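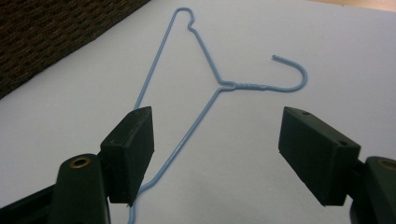

Light blue coated wire hanger, neck and hook end.

From: Rachid Sqalli
To: closet-and-wardrobe list
Date: 2021-03-14
Subject: Re: Wire hangers, keep or toss?

Hicham Saber wrote:

> I am finally clearing out the hall closet and the spare room closet
> at the Prevton house. My mother kept every hanger she was ever
> given. Most of them are the bare metal kind from the cleaners, and
> those are going. There is also a bunch of thin wire ones with a
> colored plastic coating, mostly blue. They seem nicer but I don't
> know if they are worth the rod space. I have shirts, a few wool
> sweaters, two winter coats and a lot of pants.
>
> Questions for the list:
> Do the coated ones rust?
> Do they leave marks on shoulders?
> Does anybody take the bare ones, or do they go in the trash?
>
> Hicham

Hicham,

I went through the same thing in January when we moved my aunt out of her apartment on Lamrani Street. I counted what came out of her closets so I could tell the thrift store what to expect, and it was 938 hangers. I kept 31 of the coated wire ones and have been using them since, so I can answer most of this.

Picture at the top is the same sort as yours, I think. Look at the neck, where the two ends of the wire come together and wind around each other. That is the first place I check. On a good one the coating follows the twist and you can run a fingernail down the ridges without catching on anything. On a bad one it has split in the grooves, and that is where rust starts. The wire under the plastic on mine is plain steel and it will rust if water gets to it.

The second place is the tip of the hook. These are cut off short, and on most of mine the cut end has no plastic on it. It doesn't matter for hanging in a dry closet. If you use them over the tub for drip drying, the tip will go brown sooner or later and it will mark the shower rod. I put a dab of clear nail polish on the 6 I use in the bathroom and have had no trouble yet. Somebody here recommended the Stonon rubber caps a while ago. I bought a bag and they fell off, so I went back to nail polish.

Marks on shoulders: yes, with anything knitted. The coating keeps a shirt from sliding and it won't snag, but the wire is still thin and a heavy sweater will get a bump at each end. Fold the wool and put it on the shelf. Cotton shirts are fine. Blouses with thin straps are fine if your hangers have the small notch bent into the shoulder wire, and if they don't, the straps slide right off.

Coats, no. I tried one of my winter coats on a coated hanger and the shoulders had sagged by the end of the week. Get two wide wooden ones for those. The Drandisard hardware store on the county road had them by the register last time I was in, next to the closet rod brackets. Cheaper than the mall.

Pants depend on how you hang them. Folded over the bottom bar they get a sharp crease at the knee. I slit a piece of foam pipe wrap lengthwise and push it over the bar, which takes a minute per hanger. If you have a lot of pants I would buy clamp hangers and skip the foam.

On rod space, you gain a lot. They sit much closer together than the tubular plastic kind. My side of the closet went from jammed to having a gap I can get my arm into. The trouble is that they tangle when they are empty. Hang them all facing the same way and take the empties off the rod. I keep mine on a nail inside the closet door.

If some of yours are bent out of shape, lay them flat on a table before you decide. You will see right away whether the shoulders match. A small bend can be pushed back by hand. Don't use pliers on the coated ones, the jaws cut the plastic.

The bare ones: ask your dry cleaner first. Mine took every one that was straight, as long as I tied them in bundles. Our curbside recycling will not take hangers of any kind, and the transfer station here puts them in scrap metal. Call yours, the rules are different from town to town. Thrift stores around here want plastic or wood only and turned down the wire, coated or bare.

I still have a box of blue ones in the garage if anybody within driving distance of Prevton wants them. Write me off list.

Rachid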